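Brostton opens rentals of its Pritum hand-held gripper kit

Home-task kit now available by the month; mail-in checking service added

Brostton has started renting out Pritum, its two-handed gripper kit for recording household chores, to customers who don't want to buy one. The rental costs $900 a month, with a minimum of two months. The same kit sells for $3,000.

Until now Pritum was sold only, and only to customers who ordered through Aguirre, the company's distributor in Histport. Aguirre will keep handling sales. Rentals are booked with Brostton directly and shipped from the same warehouse.

A kit holds a left gripper and a right gripper, a charger, a carrying case and spare finger sets. A person takes one gripper in each hand and does an ordinary job with them, such as folding a towel or clearing a counter. The recordings are then used to train robot arms fitted with the same kind of fingers.

"Most of the calls we got last year were from people with a two-month project and no budget line for equipment," said Remedios Villalobos, product manager for Pritum. "They could pay a bill. They couldn't buy hardware. So we lost them, or they waited until the next fiscal year and then we lost them."

The first rental kits went out in March. Brostton would not say how many are in circulation but said there is currently a short wait for bookings that start in summer.

Built around cloth work

Pritum can be used for hard objects, but the company has been pushing it for laundry and bedding, and most of the changes in the current version were made with fabric in mind.

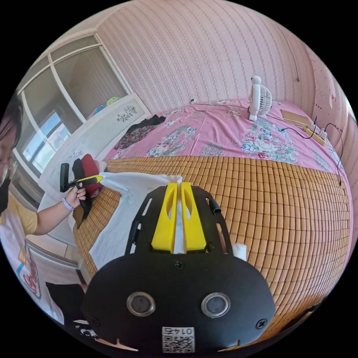

Fabric is hard on grippers of this size. A shirt or pillowcase has no fixed shape, and a pinch that takes in too much material drags the whole piece along with it. Fingers that are too blunt will push a hem away before they close on it. Brostton went through several finger shapes before settling on the present one. The bright yellow fingers stand side by side with hollow cut-outs in their faces, and a person working on a bed can use one gripper to pinch the far corner of a white cloth and keep the other one close in. Villalobos said the color was picked for contrast against the black body and against the sort of things people have in their bedrooms. Gray fingers were tried first and were hard to pick out in recordings made over dark blankets.

The finger sets are held on by screws and can be changed with the driver in the case. Brostton suggests a change every four weeks under daily use with fabric, sooner if the tips start to snag. Each rental includes enough spares for the minimum term. Extra sets are charged separately.

Grip strength is set by the hand. The trigger has no motor behind it, so how hard the fingers close depends on how hard the person squeezes, and a first-time user will usually squeeze too hard. The printed guide recommends practicing on a dish towel before moving on to clothing. It also advises against long sessions. Holding a gripper in each hand for a whole morning is tiring on the wrists, and Brostton says the quality of recordings starts to slip well before the user notices being tired.

Sessions in lived-in rooms

The company encourages renters to work in real homes with the usual belongings left where they are. Robots trained on recordings from a bare test table tend to do poorly in a room with patterned sheets, a fan and yesterday's clothes on the bed, according to Villalobos, and customers have been asking for recordings that include that kind of clutter.

The guide has a short section on setting up. It asks the user to check the battery on both grippers, start the two recordings together and hold still for a moment before touching anything. It asks that other people in the household be told when a session is going on. It does not ask anyone to tidy up.
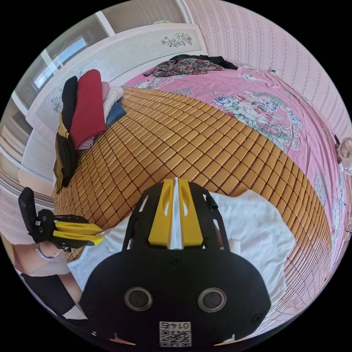 There are limits to this. Papers with names on them, family photographs and anything else the household would not want a stranger to see should be put away first, and the terms of the rental say so in plain language. A renter who finds something private in a recording afterward can have it deleted before it goes any further. Brostton says it does not keep copies from rental customers unless they have signed up for the checking service described below, and that it removes those copies when the job is closed.

Lighting matters less than it did on the first version. Those early units had trouble with a window in view, and users were told to draw the curtains. The guide now says only to avoid direct sun on the work surface. Shiny surfaces can still cause some trouble, and so can very dark rooms.

A customer can also choose how to divide the work between the hands. Some want both grippers moving the whole time. Others want one to hold the fabric down and the other to do the lifting. Brostton leaves that up to the project but asks that the choice be written down at the start and kept to, so that recordings from different people can be used together.

Keeping the pairs together

One complaint from buyers was that grippers got mixed up. A lab with several kits would return two left units to one case and two right units to another, and the recordings would then be filed under the wrong pair. The stickers on the front of the units, each with a number and a QR code, were meant to prevent this, but they only help if someone scans them.

The rental software now asks for a scan of both stickers before a session can begin and will not start if the two don't belong to the same case. Buyers can turn the same check on with a free update. It is off by default for them, a decision Villalobos said was made after some labs explained that they mix units on purpose.

The update also changes how sessions are named. The old software used a long string of letters that meant nothing to the person reading it. The new one uses the task, the room and a running number, all typed in by the user, and it remembers the last entry so that a run of similar sessions doesn't have to be typed out again and again.

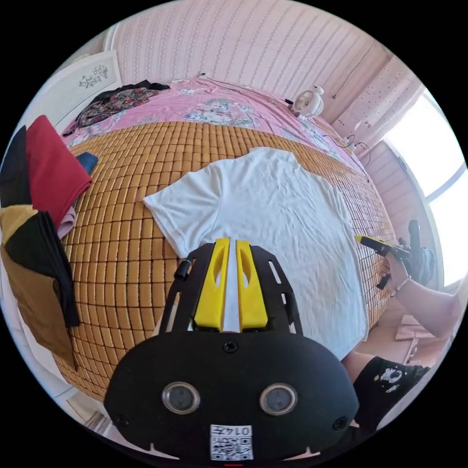 Mail-in checking service

Along with rentals, Brostton has begun offering a service that goes through finished recordings and marks the ones that can't be used. Customers send in a drive or upload the files, and a checker looks for the common faults: a gripper that was not recording, a hand that blocks the view for most of the task, a task that stops halfway, or a left and right recording that don't line up in time.

The service is sold in blocks of 3,000 recordings. The price depends on how long the recordings are and is quoted by the job. Brostton promises the first report within two weeks of receiving the files. Short clips of a single fold go quickest. Long sessions that run through a whole basket of clothes take more time and may be split up before they are checked.

Aguirre, which used to do a simpler version of this for its own buyers, has stopped taking new orders for it and is sending customers to Brostton. Jobs already in hand will be finished in Histport.

Villalobos said the checkers do not judge whether a shirt was folded well. "If the customer wants sloppy folds in there, that's their business," she said. "We look at whether the thing was recorded."

What the rental covers

The monthly price includes the kit, the software, normal wear and one replacement gripper if a unit fails. It does not include damage from liquids or drops. A deposit is taken at booking and returned after the kit has been inspected. Shipping is paid by the customer in both directions.

Renters who decide to keep the kit can put the first two months toward the purchase price. They need to tell Brostton before the rental ends, and the offer applies to one kit per customer. Kits bought this way are used ones and carry a shorter warranty than new units from Aguirre.

Training is extra. A video call of an hour or so is available for groups that have not used hand-held grippers before, and Brostton will send a trainer to Histport addresses on request. Schools and nonprofit labs can ask for a lower deposit, though the monthly price stays the same.

Bookings are open through the Brostton website. Orders placed before 2 p.m. ship the same day when a kit is in stock.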